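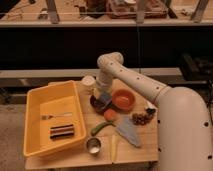 The Weltside repair evenings start again this month, and the first one is given over to tables. We get more questions about tables than about any other piece of furniture, mostly from people who have inherited one or bought one secondhand and are afraid to do anything to it. A pale wooden top with the grain showing, like the small one in the picture with a dark plate on it, is a good place to start. Look along the front section and there is a seam in the wood. Seams are the first thing we check on any table that comes through the door, and the first thing most owners have never looked at.

Wood takes up moisture from the air and gives it back. In a heated room in January the air is dry, and boards get a little narrower across the grain. A glued seam will usually ride this out. If it doesn't, you may feel a small ridge when you run a fingernail across it, or see a hairline gap that closes again by June. A gap that comes and goes with the seasons is best left alone. Filling it in winter means the filler gets squeezed out in summer, and then you have two jobs.

A gap that stays open all year is a different matter. If you can slide a piece of paper into it, bring the table in and we will look at whether it can be cleaned out and reglued. Please don't run superglue into it first. It sets before the boards can be pulled together and it is slow work to scrape out.

Cleaning is simpler than the shelf at the store suggests. A damp cloth, then a dry one. Dish soap in the water if there is grease. Spray polishes with silicone leave a film, and any finish you put on later will pull away from it in small craters.

Rings and light scratches on an oiled top can be sanded out by hand. Start with 100 grit only if the mark is deep, otherwise go straight to 130 or the nearest your store carries. Always sand along the grain and do the whole top, or the patch will show. Wipe off the dust, put on a thin coat of oil, wait 15 minutes and wipe off everything that hasn't soaked in. Lay the oily rags out flat outdoors to dry. Rags wadded up in a trash can do catch fire.

Lacquered and varnished tops are another story, and veneer is another again – you can sand through it in under a minute. If you aren't sure what you have, ask before you start.

The first evening is Friday, January 16, 2026, at 6:30 in the Horkberg hall, side entrance. Krasniqi Hardware is lending clamps again. Tables that won't fit in a car can be looked at from photos, but take one from underneath as well. There is no charge. Chairs will have their own evening later on.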